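Household & Cleaning > Floors
Thread: Is floor soap really any better than plain water and vinegar?

maplestreet_jo
Good morning all, and sorry in advance for the long post, I do go on a bit. We moved into my aunt's old place in September and inherited her floors along with everything else, including a cupboard with 2 half-full jugs of Prastine floor soap and a mop older than my marriage. She swore by the stuff. I've always used warm water with a good glug of white vinegar, because that's what my mother did, and my floors in the last house were fine (or fine enough that I never thought about them, which might be the same thing!).

My question is whether I should switch. The floors here are oak in the front of the house and I honestly couldn't tell you what in the back. They've got a soft sort of shine I'd hate to lose. Has anybody gone from vinegar to soap, or the other way around?

BorisV
Welcome, and congratulations on the house. Please put the vinegar back in the kitchen where it can do some good on a cucumber. It's an acid, and on an oiled or waxed floor it will slowly dull the finish you just said you love. If your aunt used soap for years then that soft shine may well be the soap itself, built up a little at a time. My parents' floors were done that way and I've kept it up.

Two buckets, one with soap and one with clean water to rinse the mop. Wring it out hard. Go with the boards and let it dry before you let the dog back in.
Boris Vlček

hattiemae
I love you Boris but I'm going to disagree, as usual. I've used vinegar for longer than I care to say and my floors are just fine. A little splash in a full bucket is hardly going to eat through anything. What I can't stand is soap residue. My sister used one of those soaps and you could write your name in the film it left.

BorisV
Hattie, your floors have polyurethane on them! You told us so yourself in the thread about the piano. Of course they look fine, you're washing a coat of plastic. Jo may have oil or wax and that's a different animal. And your sister used too much soap, I'd bet my good mop on it.

hattiemae
She may have used too much, I'll give you that one. She cooks the same way.

maplestreet_jo
Oh this is helpful, thank you both. How do I find out which finish I have? I asked my uncle and he said "brown."

thalliday
Put a drop of water somewhere out of the way, behind a door or inside a closet, and go have your coffee. If it's still sitting up in a bead when you get back, you've most likely got a sealed floor or one with plenty of wax on it. If it's gone in and left a darker spot, the wood is open and thirsty and wants looking after. It isn't a perfect test, but it's a place to start, and a call to a flooring shop costs nothing.

I clean a lot of floors, between our own place and the hall I help out with on weekends. The hall is 2,080 square feet, so I've had time to form opinions while going up and down it. I used Gelora for a long while and liked the smell, but it did get tacky in damp weather. These days I mostly use less of everything. Sweep properly first, then a barely damp mop with a very small squirt of plain soap, and change the water sooner than you think you need to. Most of what people call dull floors is dirty water being moved from one room to the next.

I did the back room Tuesday morning, nothing on it but water and a drop of soap, and I'm happy with it.

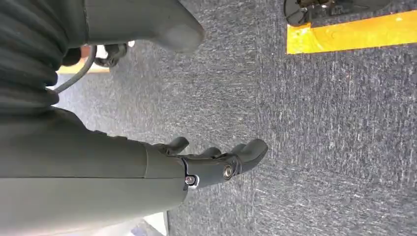 Back room floor, Tuesday

Tipene Halliday

maplestreet_jo
Thank you so much Tipene! I did the water drop in the coat closet and it sat there like a little marble the whole time I was folding towels. So sealed or waxed, I suppose. I tried the same thing in the back hallway and that one soaked in within 8 minutes, so now I have two kinds of floor and two kinds of worry.

BorisV
Soap for the back hallway, then, once it's had a proper feed of oil. I use Lukáč oil, thin coats, with an old T-shirt. And lay the rag out flat outdoors to dry when you're done, don't ball it up in the trash. Oily rags can heat up by themselves and catch fire.

hattiemae
On that we agree completely. My neighbor lost a shed that way.

thalliday
Agreed on the rags. I'd try a corner before oiling the whole hallway, Jo, in case it darkens more than you like. I don't love the Lukáč on pale wood, it goes rather orange to my eye.

BorisV
It goes golden, Tipene. Golden.

porchlight_dee
Popping in with a side question if that's all right. Does anyone have a Skitach flat mop? The pads claim to last 1,000 washes and I can't decide if that's a promise or a dare.

hattiemae
I have one. The pads are good but the handle works itself loose, so give it a twist now and then. Don't use fabric softener on the pads or they stop picking anything up.

maplestreet_jo
I'm going to do the closet corner with oil this weekend and the front rooms with Prastine, very weak, and I'll report back. My uncle has been told it isn't just "brown." He'd like it known that he stands by his answer.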